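Plorthorpe Community Hall: Coffee Corner and Kitchen Refresh
Progress report to the Brustance Fund, second stage

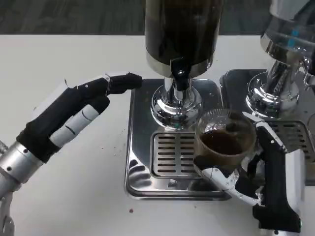 First of all, thank you again for your patience while we pulled this one together. The second stage took a little longer than the first (school holidays got in the way, as they always seem to out here) but we are very happy with where things stand at the end of July, and we hope you will be too.

You'll remember from the application that the hall's old tea and coffee arrangement was an urn, a jar of instant and a trestle that wobbled whenever anyone leaned on it. The morning groups put up with it for years. With the first part of your grant we cleared that whole end of the room, had the wall patched and painted, and sorted out a proper white-topped table for the coffee things. It has made the corner so much brighter, and it's a pleasure to wipe down, although we have learned that a white surface shows up every last drip and there's no pretending otherwise!

Coffee is now made from the pair of machines set up side by side on the white top. The one that gets most of the attention has a tall dark hopper over a chrome neck, and a square stainless steel base with a slotted drip grate at the front. People do like the look of it. The steel picks up smudges and specks very quickly, especially along the front edge, so we have added the base to the closing-up list alongside the sink and the benches. The second machine has a clear hopper.

Spending this quarter came to $1220. Of that, $300 went to Segers for the electrical work, so that we are no longer running an extension lead behind the curtain, and $60 covered cloths, brushes and a couple of lidded tins. The remainder paid for the plumbing to the small sink and for shelving, which arrived in the wrong colour and had to go back. The replacement is up now and holding the mugs nicely. Receipts are attached in the usual order.

As for who is using it, the corner is now part of 4 regular bookings, including the Jisthorpe walking group, who finish here on their longer route and stay for a good hour afterwards. The playgroup parents have asked whether they might have it on their mornings as well, and we have said yes, provided the cups are washed and the lights are off by noon.

There are still a few jobs left over. The cupboard under the sink needs a new hinge, we haven't settled on where the milk fridge should live, and the instruction sheet for the machines is on its third draft (the first was far too long, and the second left out how to clean the grate). We would also like to put a rubber mat down before the cooler, wetter weather sets everyone tracking mud through.

We expect to have all of that finished before the final report, and there is enough left in the budget to cover it without asking for anything further. If anyone from the fund is passing through Plorthorpe, please do come by in the morning and have a cup with us.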